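The Microphone Box: a gallery from the Sedstead music room

November 2023

If you have ever come along to one of our singing afternoons at Sedstead, you will know the microphone box. It is a battered old cardboard thing, it has lived under the piano since long before the piano was any good, and I love it dearly! We started with 3 microphones and a borrowed amplifier, and every May since then, after the Molodlow fair, we seem to have come home with a few more. They are party microphones, play microphones and proper stage ones, all thrown in together.

I have wanted to put a page up for them for ages, so here they are, in and out of the box. The captions are as much about singing as they are about microphones -- I can't help it.

Red glitter is the first thing anybody reaches for. I have seen grown adults race small children across the hall for it, and I have been one of those adults. It makes every song feel like the last one of the night.

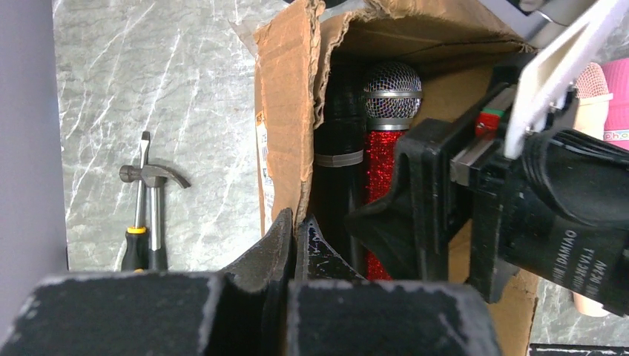

Red glitter and plain black, in the old cardboard box.

The black ones get overlooked, which is a pity. Hand one to a shy singer and they stand up a bit straighter, as if the band were waiting for them. For the slow ballads I wouldn't have anything else.

Then there is the whole spread out on the table, which is my favourite way to see them. Gold next to bubblegum pink, peach next to black, red glitter keeping its distance, and the stands behind with cyan and more glitter on show. What a line-up! The little tabletop stand is a gem, by the way. It suits anyone who wants to sit down and sing, and it is just right for reading stories aloud too.

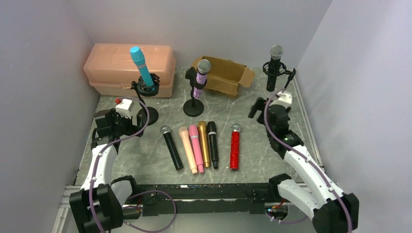 The play microphones

I have a real soft spot for these. The turquoise one has a fine grid pattern on the head, a smooth, shiny handle that narrows as it goes down, and a pinkish-red band with thin white stripes round it. It is such a cheerful colour, and you can spot it from the far end of the hall.

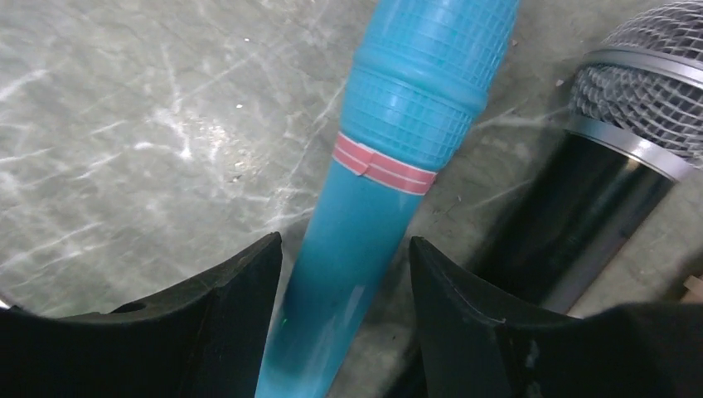
Small singers don't care in the least whether a microphone is plugged in. Give them something bright to hold and they will get through all the verses, plus a couple they have made up on the spot. We once had the same chorus 40 times in one afternoon and I would happily have heard it again.

The pink-magenta one is another great favourite, with its moulded grid top and pale band of blue and pink lettering. It goes back in the box standing up, like all the rest.

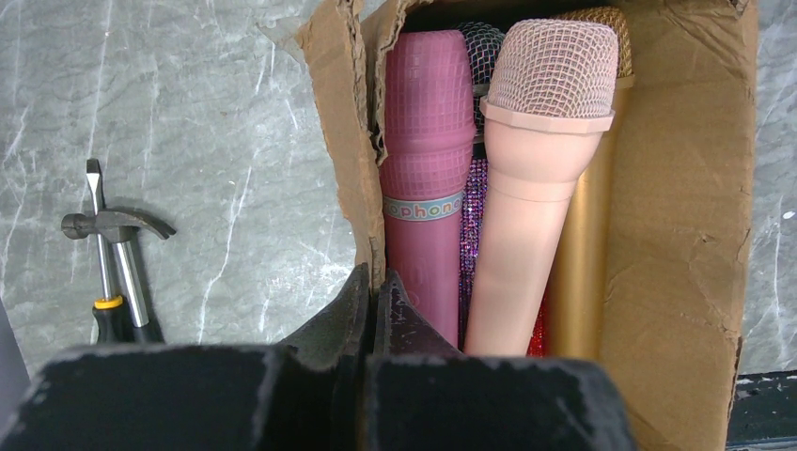
People do ask when we are going to get a smart case with foam inside. Maybe one day, but I like being able to look straight down into the box and choose a colour to match the song. Bring your own microphone along next time if you have one, the sillier the better, and I will find room for it on the page.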